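4.2 Fitting the clamp-on task lamp

The Rendel lamp clamps to desks, benches and stone or wood tops. Keep it switched off at the wall until step 6.

1. Pick a spot near the back edge, on the side opposite your writing hand.
2. Wipe the edge with a dry cloth. Grit under the clamp will scratch polished stone.
3. Open the jaw and fit both rubber pads, ribbed side out.
4. Slide the clamp on until it meets the edge, then turn the knob until the clamp no longer shifts. Do not use pliers.
5. Lower the arm post into the socket. It drops 25 mm and stops.
6. Plug in the adapter and press the switch for 2 seconds. The lamp starts at its lowest setting; full output is 700 lumens.

Note: On veined or cracked stone, keep the clamp clear of any line that runs out to the edge – the stone may chip there.

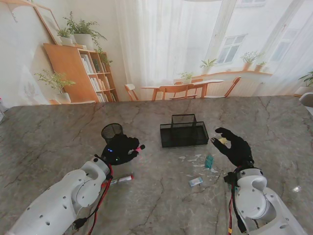
Fig. 7. Marble top with dark veining and a mesh pen cup.

Caution: Do not let the lamp head rest against paper or fabric. Let it cool before you fold the arm.

If the arm sinks when released, tighten the screw at the elbow a quarter turn and try again. If it still sinks, the spring needs replacing – see section 6, Spare parts.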